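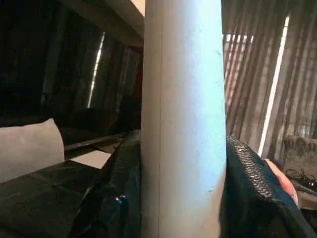 Ukham Outdoor Club, kit and stores

Packing the tall cylinder: mesh bag or woven bag
2022-10-01

The long pale cylinder has been a nuisance to store since July. Stood up by the sofa it gets knocked over, and laid on its side it rolls. I measured it again before choosing a bag: 900 mm long without the end cap, 944 mm with it. Most bags sold for this sort of thing stop well short of that.

The two candidates were a dark mesh bag from Estska and a plain woven one from Sethi. The mesh has an open honeycomb weave, so air gets through and grit drops out. It also stretches, and the top edge has to be held up with one hand while the cylinder goes in. The woven fabric folds down on itself and stays put, but it holds damp.

Method, for anyone repeating it at Rusdale next season:

Stand the cylinder upright on a firm floor. Gather the bag down to its base, as you would a sock. Lower the cylinder in, seam towards you, then work the fabric up evenly on both sides. Do not pull on the zip until the top is clear.

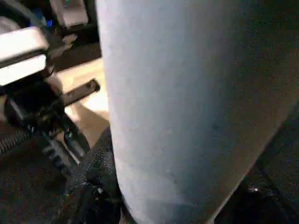 The cylinder close up, with small specks and scuffs on the surface.

Scuffs are cosmetic and I have left them alone. Marks deep enough to catch a fingernail should be noted on the stores sheet.

Packing took roughly 2 minutes with the mesh and a little longer with the woven bag. I am keeping the mesh for transport and the woven one for the cupboard. The spare end caps are in box 19.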